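About Forton Tennis Club

We're a small tennis club with a big back fence, and if you've found your way to this page you're probably wondering who we are and whether you'd fit in. The short answer is come and hit some balls with us and see. The long answer is the rest of this page, so pour yourself some coffee.

Forton started with 2 courts behind the old Plirnus feed store, one of them with a slope you could feel in your knees by the third game. Hywel Rees had the lease and a secondhand ball machine, and he put up a card in the post office asking if anybody wanted to play on summer evenings. People did! They brought their kids, and then the kids brought friends from school, and before long Hywel was giving lessons before work and again after supper, which his wife still brings up now and then.

We've moved since then, over to Uibo Road, where the ground is level and there's room to park. There are six courts now, four hard and two clay, and the clay ones are open from June until the leaves come down. The lights stay on until ten. The clubhouse is plain but it has a good stove, a long table, and a wall of team pictures going back to the Plirnus days (if you played for us as a junior, come find yourself, the haircuts alone are worth the drive).
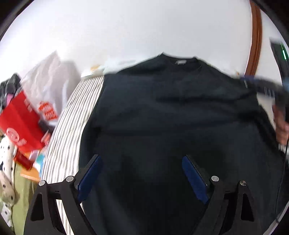
A navy or black crewneck, spread out flat.

Most of our members are what you'd call social players. They play doubles in the morning or come over after work, and they care a good deal about winning for as long as the match lasts and then they'd like a sandwich. Our oldest regular took up the game at 72 and has a drop shot that has ruined plenty of afternoons, mine included. If you haven't held a racket since high school, or ever, you'll have company. We keep loaners by the door in most grip sizes.

We do have a competitive side too, and we're proud of it. Saulius Grigaitė runs the junior program, and he's been with us long enough that he's now teaching the children of people he taught. He played college tennis, coached for a few years overseas, and came here for what was meant to be one season. There are 56 juniors on his list this year, from the little ones with the soft orange balls up to the teenagers who play in the county league and eat everything in the kitchen.

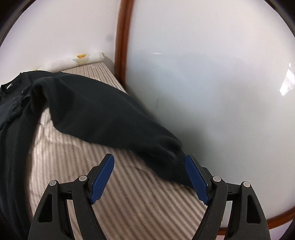
Saulius likes his players to learn how to keep score, call their own lines fairly, and lose a close one without throwing anything. The forehand, he says, can wait a week. Parents are welcome to watch from the bench, and there's a lesson for parents as well if you get tired of sitting.

Our big event of the year is the Disel Cup, a mixed doubles weekend where partners are drawn from a hat. Almost 50 people played last time, it rained for half of it, and the final finished under the lights with both teams laughing too hard to serve. Visitors can enter, and supper is included.

To join or to set up a free first visit, stop by the clubhouse any evening and ask for Hywel. He'll want to show you the clay courts, so wear flat shoes.

Page updated May 8, 2023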